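**Call for participants: student bin-picking team, spring term**

The Bradness robotics club is taking new members for its bin-picking project. The project has been running for two terms. We are looking for students who can commit to one full term and who want to work on a real industrial arm with real parts. You do not need to be an engineering major, and you do not need to have been in the club before.

The goal is simple to state. The arm has to find bars lying in a metal bin in any position, pick them up one at a time, and set them down in order by color. At the end of the term we enter the Jellov Cup, a student competition where every team gets the same kind of task and a fixed time on the floor. Last year we entered for the first time and did not make the final. Most of our lost points came from bars lying against the walls of the bin and from bars lying partly on top of each other.

## What the team is working on now

The project is split into two groups, picking and vision. Both groups share the cell, so everybody ends up knowing a fair amount about the other side. The picking group writes the arm motions, maintains the gripper, and works out what to do when a grasp fails. The vision group finds the bars and passes a position and an angle to the picking group. The software that ties the two together is called Umer. It was written by earlier members of the club, and it is in Python with some older parts in C++. 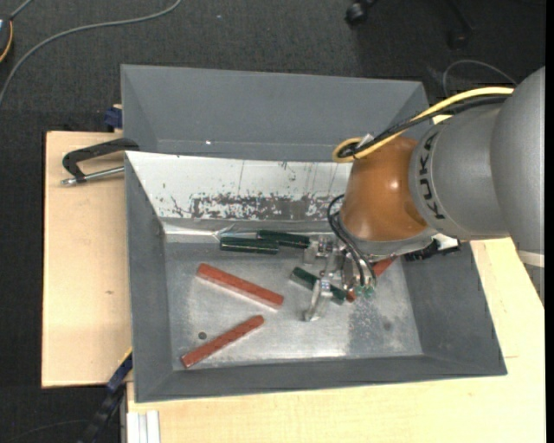
The picking group has the most open places this term. Its main job is grasp planning: given a list of bars and their angles, choose which one to take first and how to bring the fingers down. We test with a small mixed load of red and dark green bars, lying at different angles on the bare metal floor of the bin. The side walls slope, and the long finger can reach the wall before it reaches the bar if the approach is wrong. The current planner handles bars in the open well enough. It is weak near the walls, and it has no good rule for a bar that crosses another one. A new member could take either of these as a term project.

The vision group needs people who are patient with lighting. The floor of the bin is worn metal and it throws reflections, which the detector sometimes reads as the edge of a bar. We have a set of 2738 labeled pictures, and part of the work this term is to check those labels and add more. Dark green is harder for us than red.

There is also steady work that belongs to neither group: clamping and re-leveling the bin, checking hoses and cables before a run, keeping the test log, and writing up results. Everyone takes a turn at this.

## Who should apply

We have openings for students who fit any of these:

- You can program in Python at the level of a first course.
- You have used a camera library, or you have taken linear algebra and are willing to learn one.
- You have shop experience and can make or fix brackets, finger pads and fixtures.
- You write clearly and would like to handle the test log and the competition report.

Prior work with industrial arms is welcome but not required. All new members take the cell safety course before they may enter the work area, and nobody runs the arm alone. You must be enrolled for the full term and at least 18 years old.

## Time and place

Team meetings are in the Vasylenko Lab, room 145, on Sunday at 2 p.m. They last two hours. Attendance at the meeting is expected. Outside of it, plan on one more session each week in the cell, at a time you set with your group. In the last weeks before the competition there will be extra sessions, and we ask members to keep some evenings open in April.

The competition is a day trip. The club pays for the van and the entry fee. Meals are on you.

## Dues and credit

Club dues are $50 for the term and cover safety glasses, finger pad material and your share of the printing. If dues are a problem, say so in your application and we will waive them. Waivers are handled by the club officers and are not discussed with the team.

Members can sign up for two credits of independent study. This needs a short proposal before the add deadline and a written report at the end. Old proposals are in the binder by the lab door, and you may use them as a model.

## How to apply

Send one page, or less, with the following:

1. Your major and year.
2. Which group you prefer, or that you have no preference.
3. Something you built, fixed or programmed, and what went wrong with it.
4. Any class or work hours that conflict with the meeting.

Leave it in the club mailbox outside the Vasylenko Lab or hand it in at a meeting. We do not need a resume or a transcript. Applications are read in the order they come in, and we will invite you to watch a test session before you decide. Please wear closed shoes and tie back long hair for the visit.

If all places are filled, you will go on a list for the fall. Students on the list may still take the safety course and come to meetings.

*Bradness Robotics Club, bin-picking team*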